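Notebook, small-parts bench (sim), 7 June 2025

Picking up from Intan's note on the grasp planner. Her branch is merged, the Draklow physics settings are back to default, and I have the scene running at 400 steps per episode. Nothing else on the machine, so timings below are clean.

Aim for the session: find out why the planner gives up on sticks lying near other pieces. Kyrylo thinks it is the collision margin. I think it is the pose estimate, and that the margin only makes it show.

Main arm at the start of the run, planner idle, scene loaded from the Bokach layout file.

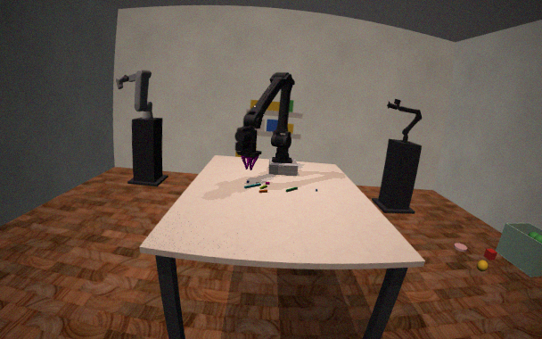
Room view, gripper open over the table, parts to the right of it.

Ran the first batch with the margin as Intan left it. 135 episodes, log in the usual folder under "margin-a". The planner returned "no valid approach" far more often for sticks than for the short pieces. Halving the margin cleared part of it. What remained did not change when I halved it again, so the margin is one cause and there is a second one.

Replayed the failures with the estimated poses drawn over the true ones. Position is fine. Yaw is not: on the long pieces it flips by a half turn between updates, and the planner treats each flip as a new target and throws away the approach it had. A stick has no front, so either answer is correct, but the code that compares them does not know that.

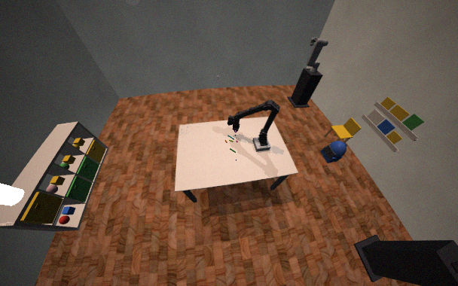 Shadows were the next suspect. Cempaka raised this in January for the old renderer and we never closed it. The segmentation step works on colour with a fixed brightness threshold, and the arm puts a soft grey shadow across the tabletop whenever it reaches out over the parts. Turned shadows off in the renderer and repeated the failing seeds. Mask area became steadier, but the yaw flips stayed. Two separate faults, then. Shadows back on for everything after this, as I do not want to tune against a picture the real cell will never give us.

Fix for the yaw: wrap the angle to a half turn for any part flagged symmetric in the Pralel part table, and compare on the wrapped value. Three lines in the tracker. Dewanti had the flag in the table already but nothing read it.

The wrist view is the harder case. The fingers come into the view low on both sides, and the self-mask was drawn for the old gripper model.

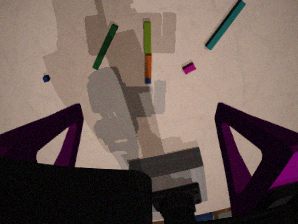

I redrew the mask from the current mesh, with a border of 3 pixels. Replanning is now triggered only if the target moves by more than the grasp tolerance for 20 consecutive updates. The old rule fired on a single update.

Second batch, same seeds, log under "margin-b". No yaw flips in the tracker output. A few "no valid approach" results left, all with parts touching. Have not looked at those yet.

To do:
Mawar to check the wrapped angle against the Vandenberghe controller, which has its own idea of where zero is.
Threshold in segmentation should be relative to the local background. Ask Cempaka for her January script.
Touching parts: try a push before the grasp, or pick the outer piece first.
Delete the old self-mask so it does not get loaded by mistake.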